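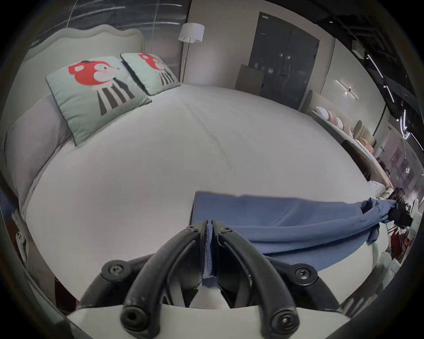 **Waltlow: Schneelage und Betrieb zur Saisonmitte**

Das Skigebiet Waltlow hat den Sektor Sulinar vollständig geöffnet. An der Messstelle Bergstation liegen 307 cm Schnee, davon 43 cm Neuschnee aus der letzten Niederschlagsphase. Im Tal ist die Schneedecke gesetzt und bis zum Parkplatz durchgehend.

Die Verbindungspiste von Sulinar nach Inda war seit Saisonbeginn gesperrt, da der obere Querhang nicht ausreichend gefüllt war. Nach dem Einsatz von zwei Windenmaschinen ist die Trasse nun auf voller Breite präpariert. Der Höhenunterschied beträgt 430 m, die Piste ist als schwarz eingestuft. Am Nachmittag ist im unteren Drittel mit harter Unterlage zu rechnen.

Die Sesselbahn Jadoon fährt weiterhin mit reduzierter Geschwindigkeit. Ursache ist ein Lagerschaden an einer Umlenkscheibe, der bei der Revision im Oktober noch nicht messbar war. Das Ersatzteil ist bestellt; für den Einbau wird die Anlage einen Betriebstag stillstehen. Der Schlepplift Inda übernimmt in dieser Zeit den Zubringerverkehr. 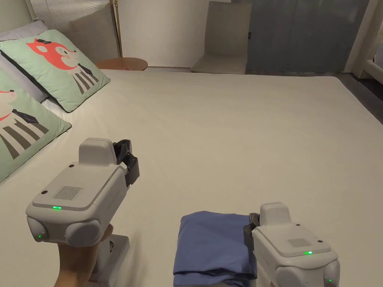 Zuletzt geändert: 10. Januar 2026

Abseits der Pisten bleibt die Lage angespannt. In Rinnen und hinter Geländekanten oberhalb der Waldgrenze liegt frischer Triebschnee auf einer kantigen Zwischenschicht. Die Variante unter der Jadoon-Bergstation ist gesperrt, die Sperre gilt auch für Tourengeher im Aufstieg. Der ausgeschilderte Aufstieg über den Waldrücken ist offen und bis zur Mittelstation gespurt.

Für Saisonkräfte stehen in Waltlow 467 Betten zur Verfügung, sämtliche Plätze sind vergeben. Die Warteliste wird im Büro an der Talstation geführt. Der Skibus zwischen Inda und Waltlow verkehrt bis auf Weiteres im Halbstundentakt, die letzte Abfahrt ab Inda ist um 18.30 Uhr. Die Haltestelle Sulinar Ost wird wegen Schneeräumung nur talwärts bedient.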